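Bath resurfacing kits - worth it or a con?

tilefish
Posted April 24, 2025
Had a leaflet from Lemance offering to recoat our bath for £184. Ours is sound but has little dark specks that no cream cleaner shifts. Has anyone had this done and still been pleased a year on? I have my doubts.

mopandgo
I did the Prostton kit myself last August. Looked lovely for 7 weeks, then it started peeling by the plughole. Save your money.

old_stopcock
Peeling is nearly always bad prep. Mine has lasted 3 years. Did you degrease it twice like the instructions say?

mopandgo
Yes, twice, and sanded it. Funny how it's always the customer's fault.

tilefish
My sort of thing, for anyone who wants to judge:

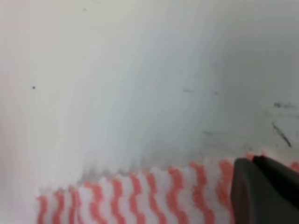

White surface, small dark marks

old_stopcock
Could be chips, could be muck. Run a fingernail over one. If it catches, cleaning won't help.

gritty_kitty
Before paying anyone, try bicarb paste and leave it an hour. I wouldn't bother with the Gosselin spray - smells of pear drops and does nothing. And use a soft cloth, scourers dull the shine.
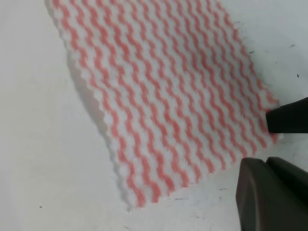 Striped cloth, the soft kind I mean

mopandgo
Bicarb gets recommended for everything on here. Never shifted a thing in my house.

gritty_kitty
Costs pennies though, so what's the harm?

tilefish
Will try the fingernail first, then the bicarb. Lemance can wait - they wouldn't put their guarantee in writing anyway.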